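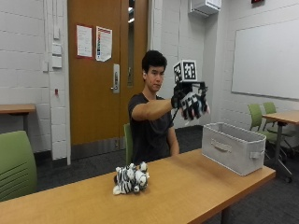 Open day at the Vaten robotics lab, who else went?

Home | Forums | Events and Meetups | Trip Reports | New Posts | Log In

Posted in March by Yara Haddad

yara_h
Just got back from the Vaten open day and I am still buzzing! I signed up for the 4 p.m. group because it was the only one left, and I figured we'd get a slideshow and a mug. Instead they put us in a plain little classroom and let us see the glove demo up close.

So, the glove. It's black, covered in little black-and-white squares, with mechanical fingers that curl down in front of your hand, and a white cube with tag patterns riding above the back of it. The guy doing the demo wore it on his right hand and reached across the table for a stuffed zebra, and there was a gray fabric bin next to it for putting things away. The idea (as they explained it to us) is that a person does the job while the cameras follow the patterns, and later a robot hand learns from the recordings. I must have asked twenty questions. The zebra is one of the harder things they use, they said, because it never lies the same way twice.

They told us they have 439 recordings of just that one task. Of tidying up a zebra! I love that somebody's job is this.

boltcutter
Was in the noon group. Nice people, but I came away a bit flat. I drove an hour to see robots and watched a man pick up a toy. The arm was in another room and we got maybe five minutes with it at the end. The page said "live robot demonstration" and I think that's a stretch.

yara_h
Fair about the page, it could have been clearer. But the arm is the part I can watch videos of any time. I'd never thought about where the movements come from, and seeing somebody do it by hand made it click for me.

samer_z
Samer Zoubi here, I help run the Junex makers' club and took a few of our kids to the 4 p.m. group too, so hi Yara, I was the one with the loud ten-year-old. She has talked about the zebra ever since. She wanted to know why the cube has a different pattern on each side and got a proper answer: the camera has to be able to tell which way the hand is turned, so every face needs to look different. Then she asked if the zebra's stripes confuse it. The demo guy laughed and said people ask that a lot, and that the software looks for particular square patterns and stripes don't count. She was a little disappointed, I think she was hoping she'd broken it.

boltcutter
OK that's a good question, I'll give her that.

pinwheel_dan
Couldn't go, so thanks for writing this up. Did anyone get to try the glove? I used a cheap sensor glove years ago and after ten minutes my wrist was done. Holding your arm straight out over a table all day sounds rough.

yara_h
Yes! Two people from our group did, I was one of them (I basically volunteered before he finished the sentence). It feels clumsy at first, you close your hand and the fingers out front close a bit further away than you expect, so I kept reaching too far. Got the zebra by the ear on my third try and into the bin, and people clapped, which was very kind of them. My arm was only up for a couple of minutes so I can't speak to a full day. They said they swap people every 20 minutes.

ulent_fan
I don't really buy the approach. The Ulent people gave a talk at our library and they do nearly all of it in simulation. You can run 300 zebras at once and nobody's shoulder hurts.

samer_z
They got asked about that in our session. The answer was that they use both, but soft toys are a pain to simulate well. Blocks and cups, fine. Something floppy that slumps in a heap, much less so. I don't know enough to judge who's right.

ulent_fan
Floppy stuff is hard, sure. I still think it catches up in a few years. Would've liked to hear that argument in person though, is there another date?

yara_h
They mentioned one before summer but had nothing on the sign-up page when I looked. Get on the mailing list, the groups are small. And if you like hands-on, ask for a late slot, ours ran over and they let us stay and talk.

boltcutter
If the arm is in the same room next time I'll go again. Parking is easiest behind the Janssen building, by the way, the front lot was full before noon.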